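Narrative Voice and Secondary Characters
Handout 2: Loyalty and the Minor Figure in the Quest Romance
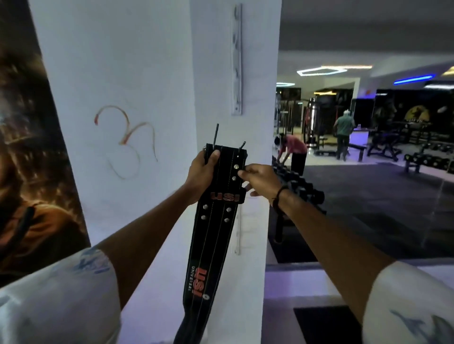
Zendus Ng

1. Scope

This handout covers the function of the sworn companion in the quest romance. It should be read with the first part of the Stivero reader. The opening section on oath formulas may be skipped by anyone who took the March module.

2. Terms

A companion is a figure who travels with the hero but has no claim on the object of the quest. A retainer is bound by a spoken promise to a lord. The two roles overlap in many texts, and much of the interest lies in the places where they pull apart. A retainer who follows the hero may be forced to break faith with the lord, and the text must then decide which bond counts for more.

Sworn and unsworn loyalty should be kept separate in your essays. The first can be broken at a known moment. The second can only fade or be tested, and is harder to show in narrative without help from speech or from the narrator.

3. The delayed act

In the older verse romances the companion is often passive for long stretches. He carries, watches, and reports. His single act of consequence comes late, and usually while the hero is absent or unable to move. Three features recur:

(a) the companion is afraid, and the text says so;
(b) the act is small in physical terms;
(c) the recognition is given by someone of lower rank than expected.

Feature (b) is the one most often missed. A cut strap, a gate left open or a name spoken aloud may decide the outcome of a battle that takes up 3,000 lines. The narrator seldom comments on the difference in scale.

4. Point of view

Prose versions tend to move closer to the companion than verse versions do. The reader is given his fear from within, and the hero is seen from below. Note the effect on pace: events that a chronicle would pass over in a sentence are slowed down, and the larger action becomes noise at the edge of hearing.

5. Reading and written work

Read the Cudley extracts, parts 2 and 4, before the next class. Mark each change of viewpoint in pencil.

Essay, 2,000 words, due Mon 20 December: Choose one companion from the set texts and examine how fear is reported before and after the decisive act. Quotations count towards the total. Footnotes do not.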